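3.2 Color scoring of cut flowers

Petal color was scored on 212 stems held at the Wirnon packing shed in July. Two raters worked separately and used the Citard chart, which has 13 steps from pale pink to near black. Inner and outer petals were given their own scores – a single score hid the darker center found in most red blooms. Stems on which the raters differed by more than one step were scored again the next day.
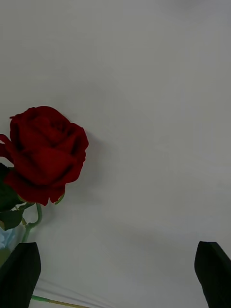
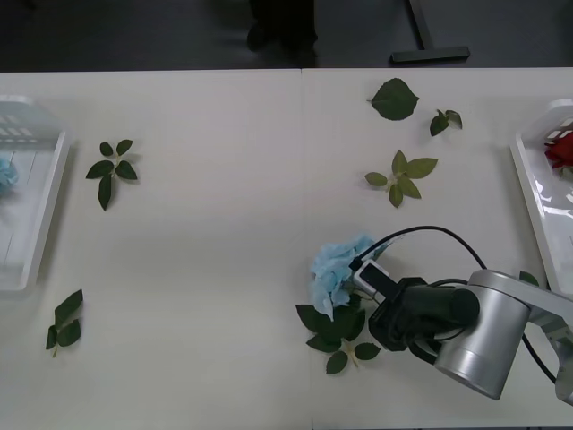

Figure 2. Red rose bloom (first panel); white tabletop with trays at the left and right edges (second panel).

3.3 Storage

Stems were kept in buckets of up to 350 mL of tap water. The preservative used by Hladun and Ruiz-Ortega was left out.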